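Notebook, May – marker tracking, handheld grippers
Branch: pose-filter-2

09:40

Continuing from the last entry. The problem was that the pose of the left gripper jumps when the wrist turns outward. I first suspected the calibration between the head camera and the plate, so I repeated it with 30 views instead of the old set. The jump did not go away. The calibration file is new anyway, please use it (folder Indau/calib, the older one I renamed with _old).

I then looked at the raw detections, before the filter. When the plate is seen at a flat angle, the solver has two solutions for the rotation with nearly the same reprojection error, and it picks one of them for every image separately. So the pose flips between the two, and the filter makes an average of them, which is the worst possible thing. In the plots it looks like slow drift and this is why I was searching in the wrong place for so long.

11:15

What I changed:

The solver now returns both solutions with their errors. The tracker keeps the one which is closer to the predicted rotation, unless the error of the other is less than half. I took half without much thinking, it is a parameter (flip_ratio).

The prediction uses constant angular velocity over the last 200 ms. Vilho Lappalainen proposed to use the gyro instead. He is right that it would be cleaner, but the gyro clock and the camera clock are not yet aligned on the Tarigan logger and I do not want to mix two problems in one branch.

If no dots are found for more than 21 images in a row, the track is closed and a new one begins. Before, the filter continued to extrapolate and the gripper was flying slowly out of the room in the viewer.

Replay on the old recordings: the flips are gone in all files of the Plavmont set except one. In that one the first detection is already the wrong solution, and then the tracker faithfully keeps the wrong one until the hand turns enough. I need some initialization over several images. To do.

14:05

Live test with the pouch and the flip-top container. The segmentation side wants the same recordings for their own purpose, so both objects are see-through to some degree, and I left the white paper on the table. For my part the objects are not very important, I only need the hands to come together and go apart with the plates turned outward, because this is the bad angle.

Start pose is grippers on left and right, fingers toward the middle, objects between them, hold still for a moment and then begin. The hold is needed for the time offset estimate. 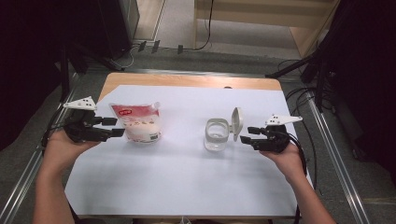

The offset estimate is also where I lost most of the afternoon. It uses the cross-correlation of finger opening and marker motion, and with a short hold it finds a second peak, one period of the movement too late. With a longer hold the correct peak wins clearly. I wrote a check in record_session.py: if the second peak is higher than 0.8 of the first one, it prints a warning and asks to repeat. It does not stop the recording.

16:30

Numbers from the live test, left gripper only. I cut 500 images from the part where the plate is most flat to the camera. With the old branch the flips are visible to the eye in the rotation plot. With the new branch I see none in this part. The translation is almost the same in both, as expected. I have not yet looked at the right gripper with the same care, so please do not quote this as a result for both hands.

One thing I do not understand: the position noise along the viewing direction became slightly bigger with the new calibration. Maybe the 30 views were all taken too near to the camera. Vilho thinks that the focal length and the distance are trading against each other, and he wants to see the covariance of the fit. I saved it next to the calibration file.

Open points

– Initialization over several images, both solutions kept alive until one is clearly better.
– Same replay for the right gripper.
– Calibration again with some views from far, compare the depth noise.
– flip_ratio: try other values on the Plavmont set before merging.
– Ask Trutanwood if their reader accepts closed tracks with a gap between them, or if it expects one continuous track for each hand. If it expects one, I must write the gap as invalid poses and keep the same track number.

Branch is pushed but not merged. The replay script needs the new message type, so build first, otherwise it fails with an error about a missing field which is not helpful at all.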